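Efa Foulkes
A thread on big rooms, ceiling lights and a staircase I have become very fond of
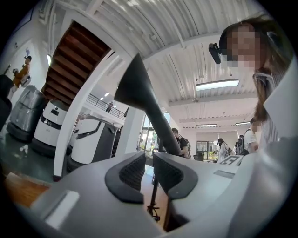 Derkadness, May

1/ So many of you asked about the new place after my last post (thank you, I read every one!) that I'm going to do this properly, in a thread, with a cup of tea next to me. Get one yourself, because I do go on.

2/ First the ceiling. White corrugated metal, with white beams going across it, and I will admit that when Bent Baldursdóttir first told me the ceiling was corrugated metal I thought of my grandfather's shed and was not thrilled. But all that white throws the light around so beautifully! I walked in and my shoulders came down.

3/ My old workroom had one small window and a bulb, and I spent five winters convinced I was buying bad yellow paint. The paint was fine. I have repainted the same sample card in here and it's a different color altogether.

4/ The lights are the long rectangular kind that hang down from the ceiling, and they're good. Hefin Jenkins wanted to know the make and I'm sorry Hefin, I still haven't been up a ladder to look. Somebody at the Plaltex counter thought they might carry a similar one, so start there and tell me what they charge.

5/ Now the stairs. Look up to the left and you get them from underneath, wooden treads in a reddish brown, stacked up one after another. I love the underside of a staircase. I always have. As a kid I had a reading spot under ours with a blanket and a flashlight, and I think I've been looking for another one ever since.

6/ Everything else up there is white and plain and then there's this one warm stripe of wood going up through it. If you are doing up a big pale space and worrying that it feels like a dentist's office, put your money into one wooden thing that people see from everywhere. That's my whole decorating philosophy and you can have it for free.

7/ The balcony has a thin metal railing, and I'm glad it's thin. A heavy one would have chopped the room in half. Efa Probert (yes, two Efas, we answer to surnames) was all for hanging banners along it and we had a long and mostly friendly talk about that. No banners for now. She has been promised a plant.

8/ People do wander out onto that balcony and stand there, by the way. I do it too. You come up meaning to fetch something and then you stop at the railing and watch what's going on downstairs - and ten minutes later you go back down without the thing you went for.

9/ Sound! This was the other big question. A metal ceiling and a lot of air does mean it echoes, and on my first morning I dropped a tin of brushes and apologized to the entire building. We've put down 18 felt panels from Rumix as a start, leaned against the walls until we decide where they go. It's better. It isn't a library.

10/ Heat I can't tell you much about yet, it being spring. Haf Rees worked in a hall like this for eight years and her advice was wool socks and a kettle on every level. Ask me again when there's frost.

11/ Someone asked about the rent and I'm not going to put that on here, but we split it between us and it comes to less than I was paying for the yellow-bulb room with the bad window. Message me if you're seriously looking and I'll tell you what to ask about.

12/ Next up is shelving. I have a drawing from Szabó for a run that would go under the stairs, 46 inches deep, and I keep changing my mind because of the reading spot. Would it be very silly to leave a gap in the shelves big enough for a chair? Tell me what you'd do, I really am undecided.

More from Efa Foulkes
- Felt panels, part one: carrying them in
- The yellow paint was innocent
- What I kept from the old workroom and what went
- A kettle on every level (replies to Haf)
- Plants that don't mind a high ceiling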